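Print this page | E-mail this page

README: Prelia workshop sim, kettle split
Musa Afolabi, April

Quick notes so people stop asking me on chat. Will tidy later.

## What it is

Simulated episodes, single arm, two-finger gripper, one workshop room. Task is grasp the kettle by handle or lid knob and lift. All rendered, no real footage anywhere in this split. The real-robot runs are in the Politis repo, different license, don't mix them.

3,000 episodes total. 600 of those held out for test, split by kettle pose and light direction, NOT random. If you reshuffle, your numbers won't compare with ours.

## What we were after

Does a policy trained with hard shadows on the tabletop hold up better than one trained with flat lighting? Short answer yes, but less than I hoped. The gain is mostly on the approach. Once the fingers are close to the handle both policies fail the same way, one finger lands on top of the grip and pushes the kettle over.

Method is plain behavior cloning on top of the Golex encoder, frozen. Tried unfreezing it, got worse, didn't chase it. Roughly 60 hours of training per run on our machine, 4 seeds. Report the mean over seeds please, the spread is big.

## Views

Two kinds of view in the set. Room layout stays the same, tool board, door, compressor and so on. Those are distractors, the policy never needs them. 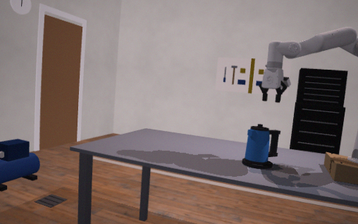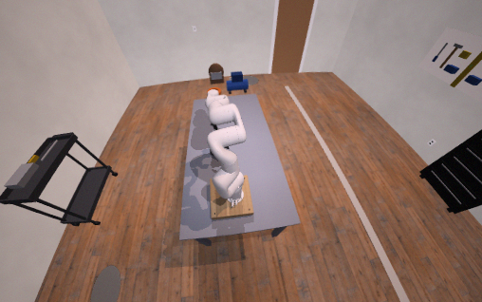

Renders from the Prelia workshop room. First: gripper open above the blue kettle. Second: the arm on its mounting board, seen with more of the room.

## Known problems

- Shadows are long and can overlap, so a shadow can merge with the one next to it. Segmentation masks handle this OK, depth is fine, anything color based gets confused.
- Kettle body and compressor are both blue. Early detector kept firing on the tank. We left it in becuase it's a useful test.
- Kettle handle is thin in low res crops. Use the full size renders if you can.
- Gripper state is logged as commanded width, not measured. Will fix in next export.
- A few episodes end before the lift. Flag is `short_ep`, filter on it for training, keep them for eval.

## Loading

Run the Esadham loader from the root folder, it picks up the split file by itself. Older versions of the loader silently skip the test poses so update first. Joint angles in radians, positions in meters, table frame and not world frame (this has bitten two people alredy).

## To do

Score table for the flat lighting baseline. Per-pose breakdown. Rerun seed 4, log got overwritten halfway through.

Questions go in the issue tracker, not my inbox.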